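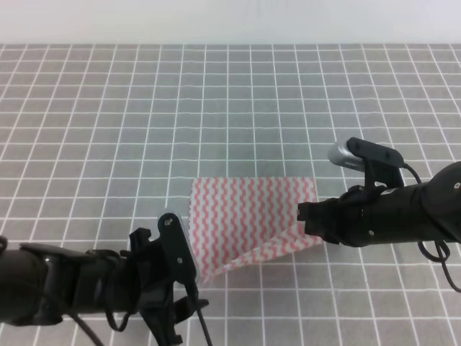
4. Evaluation of the Flineo Kit on Cloth Folding

4.1 Kit and configuration

The Flineo is a two-arm tabletop kit sold by Handent for small labs and training programs. It ships with two arms, a gripper for each, wrist cameras with clamp mounts, and a control package that runs on a single desktop computer. We bought the kit at list price and used it as delivered. The only part we changed was the finger pads, which wore smooth during setup and were replaced with the spare set from the box.

Cloth folding was chosen because the vendor names it among the supported tasks. A patterned cloth was used in the trials covered in this section. Its stripes make a fold easy to judge by eye, and its pinked border gives the wrist cameras a clear edge to find. The table carries a grid of white lines that we used to set the start position and to measure how far the cloth had shifted at the end of a trial.

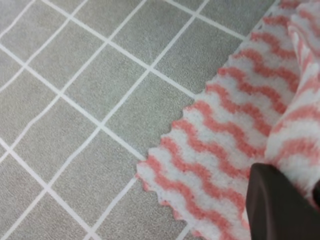 4.2 Procedure

Each trial began with the cloth placed flat and square to the grid. The operator started the folding program and did not touch the cloth or the arms until the program reported that it was done or had stopped. We ran 100 trials with the stock Flineo software and 100 with Ostico, a paid add-on from the same vendor that takes both wrist views into account when it picks a grasp point. The order of the two conditions was shuffled.

A trial counted as a success if the final fold had no layer turned under and the two edges lined up to within 3 cells of the grid. Trials that ended with a dropped corner were counted as failures even when the program reported success. Wrist views were stored for every trial along with one fixed view of the table.

Figure 4. Cloth folding with the Flineo kit. Fixed view of both arms at the cloth, with the grippers on opposite sides of it.
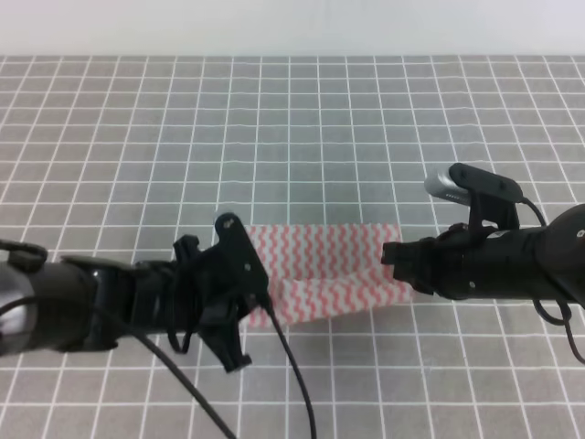
Success was judged from the fixed view by two raters who did not know which software had been running. Where they disagreed, the trial was replayed from the wrist views and discussed until they settled on a label.

4.3 Results

The stock software succeeded in 63 trials. Most of its failures came at the first grasp, when a finger closed above the cloth or slid along the border without catching it. A smaller group came late in the fold, when one arm let go before the other had finished its move. Ostico did better at the first grasp and no better at the release. It was also slower, and the operators noticed the pause before each grasp.

Cable routing was a recurring problem under both conditions. The gripper cables hang low enough to drag over the table, and we stopped several runs to tie them back. The Siu kit, which we tested on the same bench in May, runs its cables inside the arm and needed no such stops, but its grippers are wider and had trouble with thin fabric. 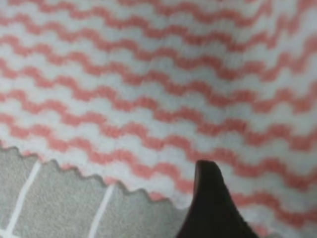 Does a lab need the Ostico add-on to use the kit for folding?

The stock software is enough for teaching and for collecting operator-guided runs. A lab that plans to leave the arms folding unattended should budget for the add-on, and should expect to tune the release step by hand in either case.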